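# About Foldale

Foldale is a small record label and rehearsal space, started by two people who played in the same covers band and wanted somewhere to put out their own songs.

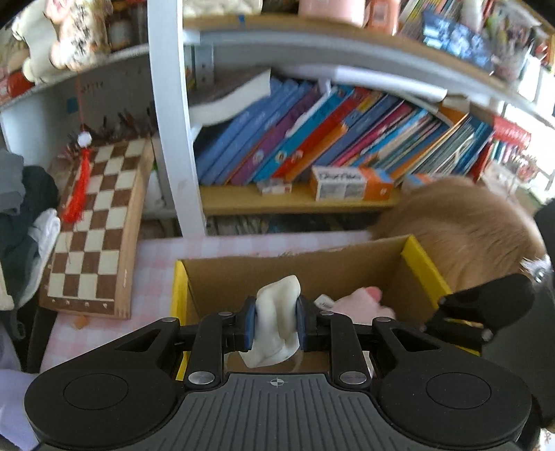 ## What we do

We release music by new and lesser-known acts, mostly guitar pop, folk and a bit of electronic. There are 52 releases in the catalogue so far, from single tracks to full albums. Most come out as downloads, with a short run on vinyl or CD when the band wants one. Our largest pressing to date was 1000 copies, for the second Anico album, and our smallest was 86 for a live tape by Šimkus.

We don't sign acts for more than one record at a time. The band keeps the rights to its songs, we agree the split before anyone books studio time, and statements go out every April and October.

## The rooms

There are two rehearsal rooms on the ground floor and a mixing room upstairs. Both rehearsal rooms have a drum kit, a bass amp and a vocal PA. Bring your own cymbals, snare and leads. The larger room fits a six-piece with keyboards; the smaller one is better for trios — or for anyone who doesn't mind standing close to the drummer.

We open at 10 am and the last session finishes at 11 pm. Loading is from the back lane. Please don't park across the neighbours' gate.

## Vimoneo

Vimoneo is our yearly compilation. It began as a free download for people on the mailing list and is now a proper release with its own launch night. Half the tracks come from bands on the label and half from demos we've been sent. Anico's first recording came out on it, two years before their debut.

## Sending us music

We listen to everything, but it can take a couple of months. Send no more than three songs, as links, with a line or two about who you are and where you play. We can't open large attachments and we don't return CDs.

If you'd like to book a room or ask about a record you've ordered, use the contact form and put the band name or order number in the subject line.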